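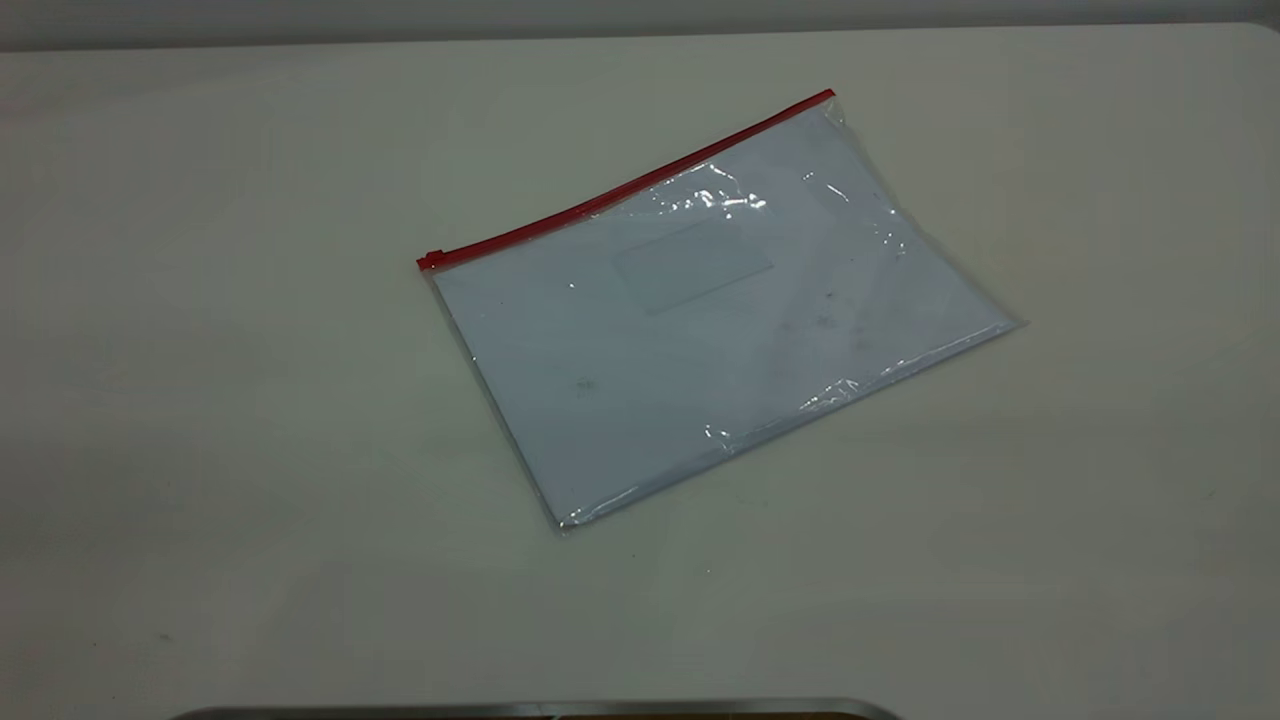

*A clear zipper pouch on a white tabletop.*

The cartoonist behind *Castellanos* would prefer to keep signing the comic with a drawing of a snail instead of a name. The series has been running for five years, first as photocopied minicomics and now as a 56-page collection from Fivmont, a small press that mostly does poetry.

We met in the back of the comics shop in Stotatbridge, where the first issue sold out its print run of 50 copies. The new book had a first printing of 400.

"Fivmont asked me how many I thought we could sell, and I said 50 again," the cartoonist said. "They'd never done a comic before. I think they picked 400 because that's what they print of everything."

*Castellanos* follows a bus route in a town called Tirkura. Each chapter takes one stop and stays there. The driver appears in every chapter but gets a line of dialogue only once, and readers of the minicomics have argued over whether that line is addressed to a passenger or to the radio.

"I know the answer and I've drawn it so you could work it out," the cartoonist said. "There's a panel with the mirror in it. People skip that panel because it's small."

The pages are built on a plain six-panel grid, in pencil, with no inking. The pencil was a practical choice at first. The early issues were drawn on breaks at a warehouse job, and ink took too long to dry. When the collection came up, Fivmont offered to pay for time to ink the whole thing.

"I inked four pages as a test and they looked like somebody else's comic. The rain was the problem. In pencil the rain is just the side of the lead, and in ink I had to decide where every drop was."

The four pages are not in the book. Two of the early chapters were redrawn from scratch, including the one at the hospital stop, which used to end with a phone call and now ends before it. I asked if readers of the original had complained.

"A few. One person mailed me the old issue with the last page circled. I kept it. I still think the call was a mistake – it told you how to feel about the waiting room, and the waiting room was doing fine."

The lettering has changed as well. The minicomics were lettered in lower case, and some of it was hard to read once the copier had been at it. The collection uses capitals, drawn by hand on the same sheet as the art. Corrections are made with an eraser, and in places the old words can still be seen under the new ones. Fivmont's printer offered to clean those up and was told to leave them.

As for influences, the cartoonist named newspaper strips before any graphic novel. "I read them in the paper at my grandmother's, with days missing. You'd get the first part of a story and then the fourth. I got used to filling in, and I suppose I expect people to do that with mine."

The next comic is already started. It is shorter, it has no bus in it, and it will come out first as a stapled minicomic in December, sold by mail and at the shop in Stotatbridge. Fivmont has asked to see it.

"I said they could see it when it's stapled," the cartoonist said. "If they see it before that, I'll start drawing it for them."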